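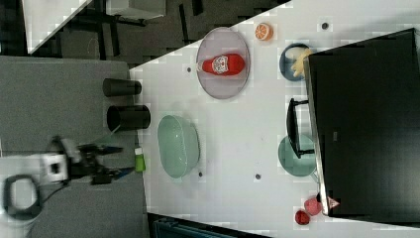
Drestberg Oval Strainer Tray, Pale Green

A shallow plastic tray with a perforated floor, for rinsing, draining and serving fruit. Sold singly by Bresstead.

Item no. 813
Color: pale green (mint)
Shape: long oval with a raised rim
Material: plastic, lightly translucent at the rim
Also listed under: colanders, fruit bowls, table trays

Description

The Drestberg tray is an oval strainer low enough to stay on the table after the washing is done. The holes are small and set in straight rows across the middle of the floor, so grapes and berries stay put while the water runs off. A plain margin is left between the holes and the rim. The rim is thick and gives a firm grip with wet hands.

It holds apples, oranges and bananas without stacking them deep. Bread rolls and washed salad leaves are fine too. It is not a pasta colander. The sides are too low for a full pot of boiling water, and customers who want one for that should look at the Arham deep colander instead.

The tray has no handles and no feet. Put a plate or a folded towel under it if the fruit is still dripping.

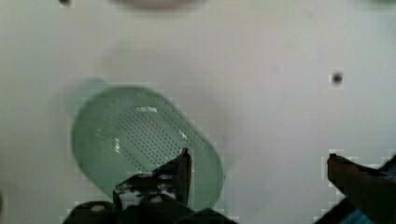

Bit-na Yoo wrote to us that hers sits across one side of the sink while she rinses and then goes straight to the table with a dinner plate under it, and that she would buy a second one if it came with a lid. A lid is not made for this shape at present.

Care

Wash by hand in warm water with dish soap. A soft brush clears the holes if seeds or skins get caught. Avoid scouring pads, which dull the gloss. Keep away from stovetops and hot pans. Not for microwave or oven use. Beet and tomato may leave a stain if left overnight; a paste of baking soda usually lifts it.

Storage

Trays of the same size nest. Let them dry first or they can stick together. A stack of six takes up little more height than two ordinary mixing bowls.

Ordering

Single trays ship in a paper sleeve. Cafes and schools can order by the carton of 50, item no. 371, in one color per carton. Carton orders placed in late December go out after 1st January.

Returns are accepted on unused trays. If a tray arrives cracked, send a photo of the damage with your order number and keep the sleeve until we have answered.

Goes with

Cha oval plate
Cha small bowl
Arham deep colander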